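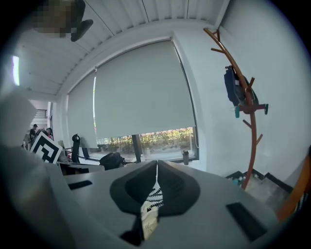 PIKULSTEAD, 28 de dezembro de 2025

Tecnologia > Robótica > Entrevistas

Dobrar uma toalha continua a ser difícil para uma máquina. Arrumar uma prateleira com produtos todos iguais já é menos. Entre uma coisa e outra fica o trabalho de Atieno Rotich, que coordena na Stevau um projeto chamado Tasel, dedicado a ensinar tarefas domésticas e de loja a braços robóticos.

A pergunta que mais lhe fazem é quando é que se poderá comprar um robô que arrume a cozinha. Rotich não dá datas. "Depende do que se entende por arrumar. Se for pegar num copo que conhecemos, numa mesa que conhecemos, e pô-lo num sítio marcado, isso faz-se. Se for entrar numa cozinha qualquer depois do jantar, não."

O método do Tasel parte de pessoas. Alguém segura uma garra na mão e executa a tarefa ao seu ritmo, com a câmara a registar o movimento. O grupo reuniu até agora 1708 demonstrações, repartidas por 52 tarefas. "A garra na mão obriga-nos a trabalhar com as limitações do robô", explica. "Uma pessoa que dobra uma camisa usa dez dedos e nem pensa nisso. Com duas pontas tem de decidir por onde pega, e às vezes precisa de largar e pegar outra vez."

Salim Shirima, responsável pelas gravações, diz que os primeiros dias de um operador novo quase não se aproveitam.

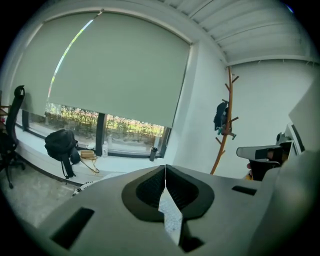
"As pessoas têm pressa", conta Shirima. "Fecham a garra antes de tempo, ou tapam com o braço aquilo que interessa ver. Eu peço sempre mais devagar. Uma sessão dura 30 minutos e depois há pausa, porque o pulso cansa-se e nota-se nos dados."

As tarefas com tecido são as que dão pior resultado. Nos ensaios mais recentes com toalhas pequenas, o braço completou a dobra em quase 30 por cento das tentativas. Rotich acha o número honesto e não o arredonda. "Uma empregada de lavandaria faz aquilo sem falhar, centenas de vezes por dia. Estamos muito longe dela."

No comércio o cenário é outro. A Waweru, uma cadeia de mercearias, pediu em maio um teste de reposição de embalagens de cartão. Musyoka Kioko, que acompanhou o teste pela empresa, ficou satisfeito com a parte da prateleira e menos com o resto. "Repor, repõe. Mas se uma caixa vem amolgada, ele pára. E alguém tem de abrir os pacotes, tirar o plástico, levar o cartão para trás. Esse alguém continua a ser um funcionário."

Kioko não prevê cortes de pessoal por causa disto, pelo menos nos próximos anos. Rotich é mais cautelosa — prefere não falar pelos empregadores — e lembra que o preço do equipamento ainda pesa mais do que o que ele poupa.

Para o próximo ano o grupo quer insistir na loiça e deixar a roupa para mais tarde. Os pratos são rígidos e isso ajuda. Os talheres, diz Shirima, são outra conversa: ficam uns por cima dos outros e refletem a luz.

Perguntamos a Rotich se usaria em casa um robô como os que treina. "Para pôr a mesa, talvez. Para lavar os copos da minha mãe, ainda não."

34 partilhas · 6 comentários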